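How do I stop my desk turning into a paper dump?

Asked by Wayne Parsons

I work from the spare room and everything lands on my desk. Post, receipts, school letters, the lot. I've got one wire basket and it's no help because it all goes in and never comes out again. Last Thursday I missed a bill from Trindier, 130 quid, and it was right at the bottom under a takeaway menu! Do I need more trays or what? Don't want to spend much.

2 answers

Answer from Simard

Please don't buy more trays, I did that and ended up with four piles instead of one. I kept a single mesh basket for things that need doing and nothing else (no menus, no "might read later"). Clear it at the same time each week, mine's 8 in the evening with a cup of tea, and anything left gets paid, filed or binned there and then. Keep it shallow too. A deep one just hides stuff.

Black wire mesh basket on a light wood-grain table, both photos:

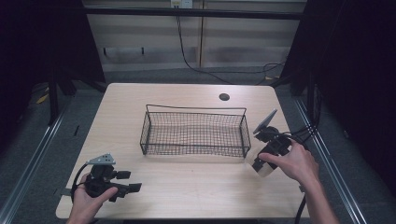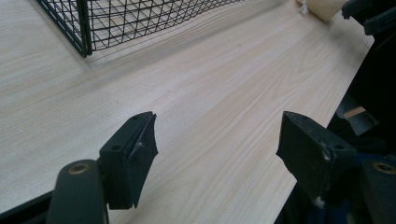
Getting rid of the backlog

Tip the whole lot on the floor and sort the bills out first. I found a parking letter and a birthday card with a tenner in it, so it's worth a proper look. Old statements can mostly go through the shredder, but hang on to anything to do with tax. Took me 2 evenings with the radio on.

Answer from vastenstead_mum

go paperless?? most of them let you. i only get post from the council now and the dentist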